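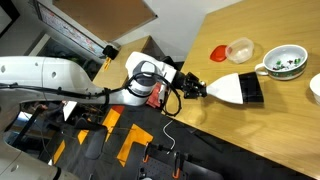 Unit 3: Clearing and Sorting a Work Table

Course: Workplace Order and Small Parts Storage
Stunamby Technical Program, Wavotdale

3.1 Scope

Unit 3 covers the tabletop only. Drawers, wall storage and floor markings are treated in the January block. Students should have read the Poduval notes on container selection before the session.

3.2 Terms

Loose item: any object on the surface that is not in a container.
Open container: a container whose lid is off, whether or not the lid is nearby.
Mixed container: a container holding more than one kind of part or material.
Working surface: the area of the table left free for the task.

A mug or bowl used to hold small pieces counts as an open container. It is acceptable during a task and is not acceptable as storage.

3.3 Order of work

Clear from the back of the table toward the front. Move tall or handled vessels first. Pair each lid with its container before anything is filled. Small pieces are sorted next, and the surface is brushed or scraped last. A flat-edged hand tool is drawn in one direction with the full width of the edge on the surface. Short back-and-forth strokes scatter debris and are marked down in the practical.
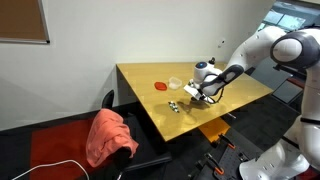
Notes by Fatemeh Bakhtiari
Reviewed by Soudabeh Shirazi, 09/08/2021

3.4 Small metallic parts

A red-orange lid lying flat beside a translucent container is recorded as one open container, lid adjacent. A cluster of small metallic pieces near the front edge of the table is recorded as loose items, one group. Do not record the pieces separately unless the count is part of the assignment.

Loose groups near an edge have priority over loose groups elsewhere. Cup the free hand below the edge and draw the parts inward before picking them up. Parts that look like nuts should be checked for thread size before they are stored with others.

3.5 Container capacity

Fill to two thirds of the height. The Statberg worksheet gives a batch of 1,000 parts and asks for the number of containers at a stated fill. A second batch of 2,873 parts is set as homework. Round up to a whole container in both cases. Show the division.

3.6 Lids

Lids are stored on their containers. A lid set down during a task is placed flat, within reach of the container it fits, and never on top of loose parts. Lid color is not a label. Write the contents on the container body.

3.7 Submission

Hand in the table record, the worksheet and the homework batch together. Records without a container column are returned unmarked.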